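1 February 2023

Ovbridge file, reading notes. Second pass through the charge sheet and the bank records, because the first pass left me grumpy and I wanted to know if that was the file or me. Mostly the file.

What's alleged: the accused took a deposit for a share in a warehouse at Pikard, said the title was clean, and kept the money when the sale fell over. Two charges, one of obtaining by deception and one of breach of trust. Same dollars under both. I've written "same dollars" in the margin three times now.

The prosecution summary says the complainant "was at all times told" the title was unencumbered. Told by whom, in what words, on which day? The statement has one phone call and one lunch. No note of either. There's a text message that says "all good with Pikard", and the summary leans on it very hard. All good could mean the title. It could mean the parking.

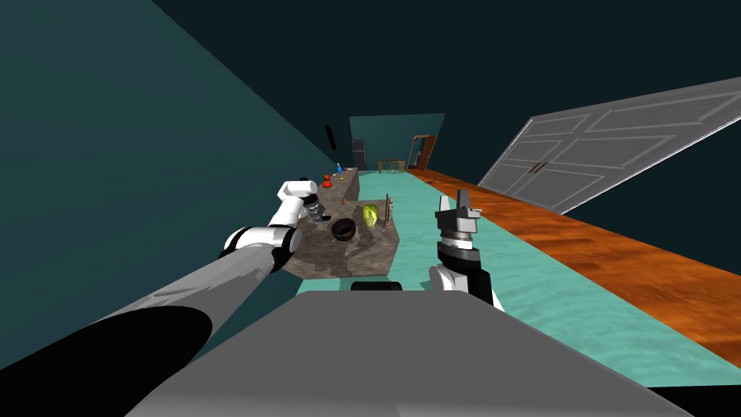
Does the breach of trust charge need anything the deception charge doesn't?

It needs proof that the money was handed over for a set purpose and that he used it for something else. The deception charge is about what he said to get it in the first place. If there was never a purpose agreed between them, the trust charge is in trouble even if he lied his head off.

So the receipt matters more than the text. The receipt says "deposit" and nothing else. No mention of holding it for settlement, no mention of an account. I don't see how the summary gets from that one word to "held on trust", and it doesn't try to explain. Someone decided on the label first and went looking after.

Bank records. Exhibit bundle runs to 667 pages and most of it is other people's groceries. The bits worth having:

- deposit lands in the Dumitrescu account in August, as claimed
- 6 transfers out over the next fortnight, all to Vedemetti
- one small debit of $1,321 that the summary calls "personal spending"

I checked that last one. The payee is a survey firm. A survey on a property you're meant to be selling a share of is not obviously personal, and I'd want to see the invoice before I put my name under that phrase. Asked for it. Not holding my breath.

The Vedemetti transfers are worse for him, to be fair. No loan agreement, no invoices, and he's a director there. His story in the interview is that Vedemetti was the vehicle for the purchase and everyone knew it. The complainant's statement never mentions the name at all. Either he was never told or nobody asked him. The officer's question list isn't in the bundle, so I can't tell which. I've marked it as a gap, in pencil, and I expect to be told it's not a gap.

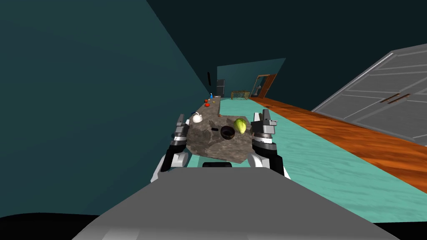
*Simulated kitchen, granite-look counter between the two grippers.*

Talked it over with Florin Roman after lunch. He thinks the trust charge is there as a spare, so there's something left to plead to if the first one wobbles. Could be. I've seen it done and I don't love it. He also thinks I'm being too kind to the accused over the survey. Maybe, but an exhibit label isn't evidence and I'd say the same if it cut the other way.

He did pick up something I'd missed. The complaint is signed with one spelling of the warehouse street and the receipt has another. Probably a typing slip. Still, if there are two lots on that road with two titles, the whole "clean title" argument depends on which one they were talking about. Title search for both, please, whoever gets to it first. The printout in the bundle is for one lot only and has no date on it that I can find.

Bail: granted, with a surety and passport in. The summary calls him a flight risk and gives as the reason that he has a cousin overseas. So do I.

To chase:

1. survey invoice
2. officer's question list
3. title search, both spellings
4. full text thread, before and after "all good". We've got a screenshot of one message and the top of the next

Where I've landed for now: the deception charge might stand up if the thread says what they claim it says. Trust charge, I'd want a lot more than the word deposit. Florin has the bundle overnight and says he'll go through the Vedemetti statements line by line. The page numbers jump near the end of that section, so check against the index before quoting any.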